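Equipment Review Group: Minutes of the October meeting

Present: Etelka Rácz (chair), Gergely Takács, Zsófia Barta, Sándor Balogh
Apologies: Ildikó Szabó

1. Minutes of the previous meeting
Agreed, with one correction to item 4 (the supplier's name is Halász).

2. Vikar panel handling service
Mr Takács reported on the trial offer from Cevurmont. The service covers a robot, set-up and operator training for the handling of stamped sheet-metal panels. The group had asked that the trial include parts with raised ribs and punched tabs, as flat blanks would tell us little.

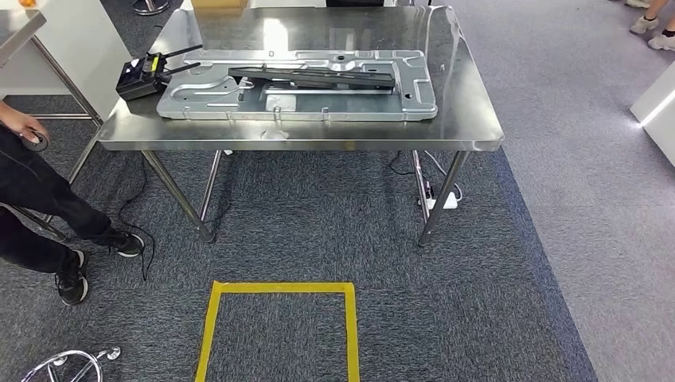
Ms Barta asked whether floor markings were included in the price. Mr Takács said they were not — the quotation covers 59 hours of support and nothing beyond that. Mr Balogh wished it noted that the rival offer from Enside includes 185 hours, although at a higher monthly charge.

The group did not reach a decision. Cevurmont is to be asked for a written price for 762 panels and for its terms on early cancellation.
Action: GT

3. Spare parts
The stock list stands at 221 items. Ms Barta will remove the duplicates before the next meeting.
Action: ZB

4. Any other business
None. The meeting closed at 3.40 pm.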